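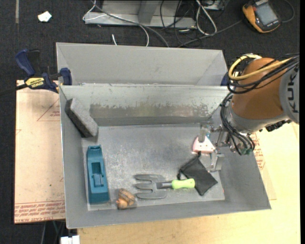
Drullureo Pick Planner

Grasp and motion planning software for mixed-item bins

Drullureo is a planning package from Tranton for robot cells where the items in the bin are not sorted and not similar to each other. A soft pouch, a garden fork with a bright green handle and a heavy block can lie in the same metal bin, and the planner must find a way to each of them. You give it a depth image and a model of the gripper. It returns a list of grasps, ordered by score, and for every grasp a complete path in and out.

The software runs on an ordinary Linux computer beside the robot controller. No CAD models of the items are necessary. If you have them, you can load them, and the scores become more reliable for these items.

What the planner does

Bin model. You measure the bin once with the calibration tool, and the walls are stored as solid surfaces with a safety distance that you can change. Sloped walls and folded corners are supported. Two bins standing one behind the other can be stored as one station, with a common wall zone.

Grasp search. The planner proposes grasps for fingers and for suction cups. For finger grippers it checks the space beside the item, also where the item touches its neighbor. Flat objects on the floor of the bin get a separate search with a lower approach angle.

Arm and cable check. Many collisions in a bin are not made by the fingers. They are made by the wrist, or by the hoses and cables that hang on it. In Drullureo you can draw a cable envelope around each link, and the path is tested against it. Clamps and other fixtures on the bin edge can be added as simple boxes.

Retry logic. After a failed grasp the area is blocked for a number of attempts, and the next candidate is taken. The number is free to choose. Every attempt is written to the log with the depth image, the selected grasp and the reason for the result, so you can replay it later at your desk.

Technical data

Planning time per grasp, typical: 112 ms
Maximum candidates per search: 491
Depth image input: up to 30 frames per second
Robot interface: joint positions or Cartesian path, over Ethernet
Configuration: text files or web panel
Programming interface: Python and C++

The planning time was measured with a parallel gripper and one fixed camera. With suction and finger grasps in the same search, please calculate with more.

Limits you should know

Transparent wrapping is still difficult. The depth camera often gives holes in these places, and the planner treats a hole as unknown space. You can allow grasps in unknown space, but we recommend to do this only with low speed and force monitoring switched on. Loose cords and strings are not modeled. A pouch with a drawstring is planned as one body, and what the string does during the lift is not predicted.

Drullureo is not a safety function. The protection of persons must be solved by the safety controller of the robot.

Versions

Drullureo Base contains the bin model, the grasp search and the log viewer. It is for one robot and one camera.

Drullureo Station adds the second bin, the cable envelope and up to four cameras.

The Rahman add-on is a segmentation module and can be used with both versions. It separates items that lie on top of each other, before the grasp search begins. A graphics card is needed for it.

Trial license

The trial runs for 91 days with all functions of the Station version. Your configuration files stay valid when you change to a paid license. Customers of our older Henden planner can import their bin files directly, but gripper files must be made new.

For questions about your gripper or your robot interface, please write to Timo Kramer in application support. A drawing of the gripper and one recorded depth image of your bin are helpful for a first answer.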